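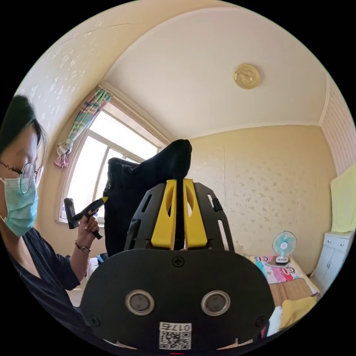 Where do you sort dark clothes in a small bedroom?

Next to the window, in the daytime, with the curtain tied up out of the way. Under the ceiling lamp I mix navy and black every time.

I am putting the bedroom in order this week and I will write the steps in this thread, mostly for Sayaka, who asked me, and also for me, so I will remember it next February.

First the curtain. It is the striped one, pink, green, blue and white, and I make one big knot in it so that it hangs at the side. My mother would say this makes creases. She is right. I iron it twice a year and I accept the creases.

Then everything from the wardrobe goes on the bed. I know many people prefer to do one shelf and then the next shelf. I tried this and I only moved the same sweaters from one shelf to another.

The black things I take one by one to the window and hold them up high against the light. You see thin places at the elbows, small holes, and the gray color that comes after too many washes. On the bed you see none of this.

Today's result: one black top has a hole under the arm, small enough to repair. One pair of black trousers is more green than black now. I will use them for painting.

Kagiso Shabalala asked if I use dye for faded black cotton. I did it once, in a bucket. The cotton came out well but the stitching stayed the old color, because the thread was polyester, I suppose. For a shirt that you wear at home it is fine.

Pause for tea. The bed is still full and I have to sleep in it tonight, so this is a good motivation.

Folding. T-shirts I fold in three and stand them up in the drawer like books. Sweaters I fold flat and put on the shelf, the heavy ones at the bottom. I don't roll anything except socks.

Somebody wrote to ask about the wallpaper. It is cream with very small pale flowers, and it was already on the wall when I moved in. At first I wanted to take it down. Now I like it — it does not show dust, and it makes a dark coat on a hook easy to find.

The ceiling lamp has a flower pattern too, in a gold tone. I did not choose that either. The light from it is warm and nice for reading and completely useless for socks.

Johannes Mofokeng, to answer your message: the boxes under the bed are from Van Wyk, the long flat ones with a lid. Measure the height under your bed before you buy. I did not measure, and one box lives in the hallway.

In these boxes I keep only things for the other season. Everything must be clean and fully dry before it goes in. I made a mistake with a wool scarf two winters ago and I don't want to talk about the smell.

The bag for giving away is now full. It has 20 pieces in it. I wrote the number down because the shop wants to know it when you call to arrange a time.

A small thing that helps me: the bag leaves the bedroom the same evening and stands near the front door. If it stays near the wardrobe I start to take things out again. Last time a green cardigan came back this way, and I have not worn it since.

What I still have to do: the window sill (wipe it, and then please put nothing on it), the drawer with belts, and the hole in the black top. I have the right thread but I cannot find my good needles.

Nobuhle Joubert says they are in the kitchen, in the tin with the tea bags. I will look there tomorrow.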